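Relatório de progresso -- Apoio têxtil às casas de transição Flatlow
5/12/21

O presente relatório refere-se ao segundo período de execução do projeto e cobre o trabalho feito desde a última transferência. A verba da Praltton foi aplicada na recolha, triagem e entrega de roupa às duas casas abrangidas, Toledo e Wundthorpe. Não houve alterações ao plano aprovado, salvo as que se indicam mais adiante.

Em novembro foram tratadas 119 peças. A maior parte era roupa de meia-estação e de inverno, com predominância de malhas e camisolas de capuz. As peças com nódoas antigas ou rasgões foram postas de lado logo na primeira passagem e não entram neste número. A roupa interior usada continua a ser recusada, conforme o combinado no início do projeto.

A dobragem é feita nos próprios quartos, em cima da cama ou de uma mesa, e as malhas são separadas dos casacos antes de se dobrar qualquer coisa. Os casacos de capuz são os que levam mais tempo. É preciso esticar o cordão, alinhar o fecho ao centro e dobrar o capuz para dentro, e mesmo assim a pilha tende a escorregar. Em Toledo passaram a guardá-los enrolados. Em Wundthorpe mantém-se a dobra plana. 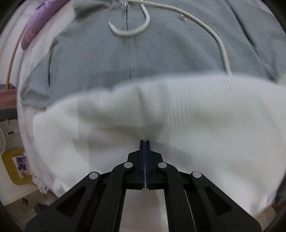
Malha canelada branca e casaco cinzento-claro com capuz e cordão branco, sem estar dobrados.

As malhas caneladas brancas ficam agora numa prateleira própria. No período anterior estavam misturadas com as toalhas e houve quem as levasse por engano. A lavagem de brancos também passou a ser feita à parte -- a mudança foi pedida pelas residentes e não teve custos adicionais.

Quanto ao equipamento, foram comprados cinco cestos com tampa e um estendal dobrável. Ficou por comprar a segunda tábua de engomar, por rutura no fornecedor. O valor correspondente mantém-se em saldo e será usado no próximo período, se a Praltton não se opuser.

Dificuldades: a humidade em Wundthorpe obrigou a repetir a secagem de quase duas cargas completas. Pedimos orçamento para um desumidificador e ainda aguardamos resposta. Em Toledo não há nada a assinalar, a não ser a falta de cabides.

Para o próximo período estão previstas a etiquetagem das prateleiras por tamanho e uma nova recolha de agasalhos de criança. O mapa de despesas e as cópias das faturas seguem em anexo.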